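Video demonstrations of wiping: how to compare head camera clips with robot results?

Asked by Walel, July 17, 2026

Hello everybody. I am repeating the Kudside method, where a policy is trained first on video of human hands and then on a small set of robot episodes. My task is table wiping. A person folds two cloths, one pink and one black, into a thick pad on a black table, and the pad is then used on spilled water. We have 2,102 human clips and 297 robot episodes.
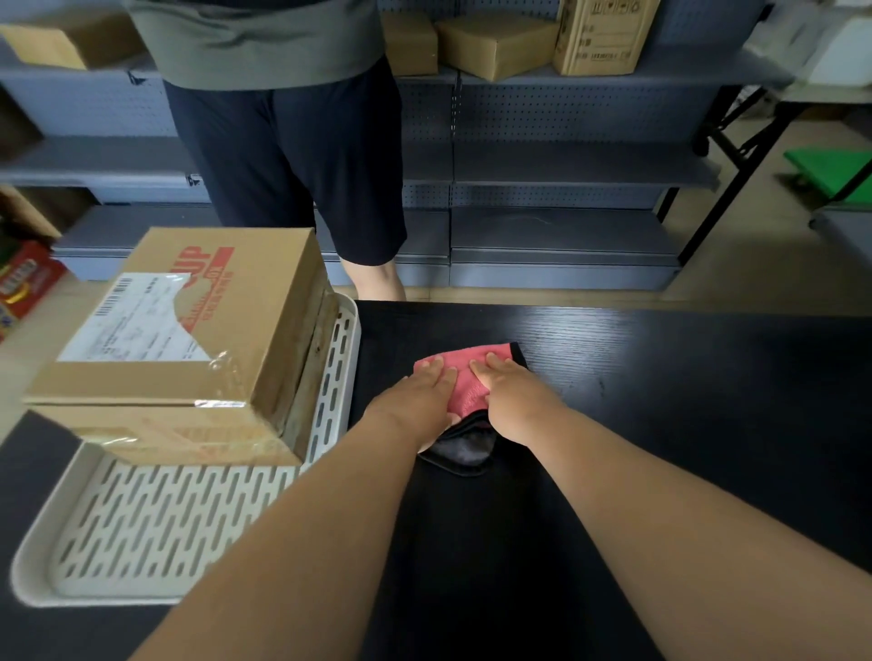

After training, the robot folds the pad well in most trials, but it starts the wiping stroke at a wrong place on the table. I ran 100 trials and the stroke touched the water in 18 of them. With the robot episodes only, the result was almost the same. Does it mean that the human clips give nothing for this part? In the paper they report one success number for the whole task, so I cannot compare.

Replies

Isla Nisbet
I would not conclude this yet. Your one number mixes two skills. Please score the folding and the stroke separately, for both models, with the same start positions. When we did this in March, the human video helped the folding very clearly and the stroke only a little, and the total had hidden it.

The second thing is the target. Water on a dark table is hard to find, and a bright reflection of the lamps can look similar to it. Check where your strokes begin. If they go to the bright patch, your model learned "shiny" as the goal.
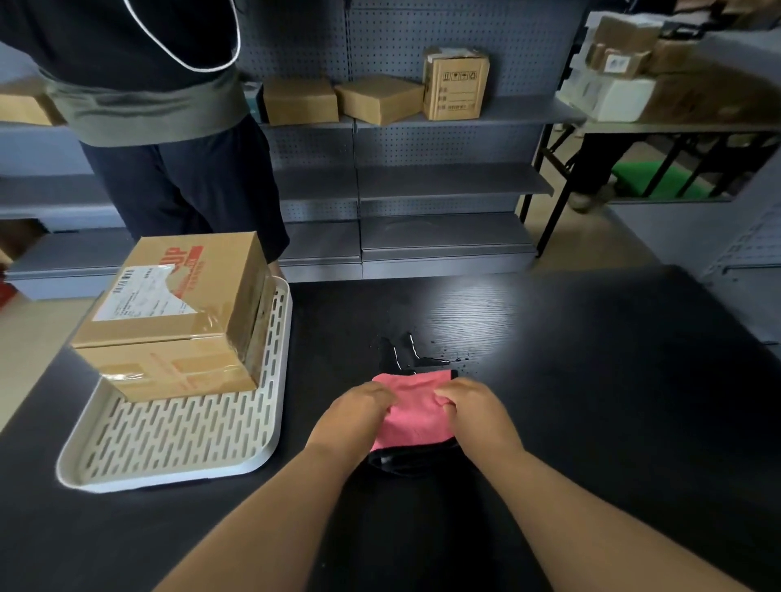
Folding the cloths, with the spilled water just beyond them and a bright reflection above and to the right.

For a test, keep the water in one place and change only the lamps. If the strokes move together with the reflection, you have your answer. Then label the edge of the water by hand in a part of the clips and train again. It is boring work, but you do not need to label all of them.

Morrison
Use a lighter table, it solved it for me.

Zusen
A lighter table changes the task, so the numbers can no longer be compared with the paper. I agree with the separate scores. I would also check that the human and the robot clips have the same camera height. Ours did not, and all strokes landed too far from the body. We corrected it with a simple crop before training.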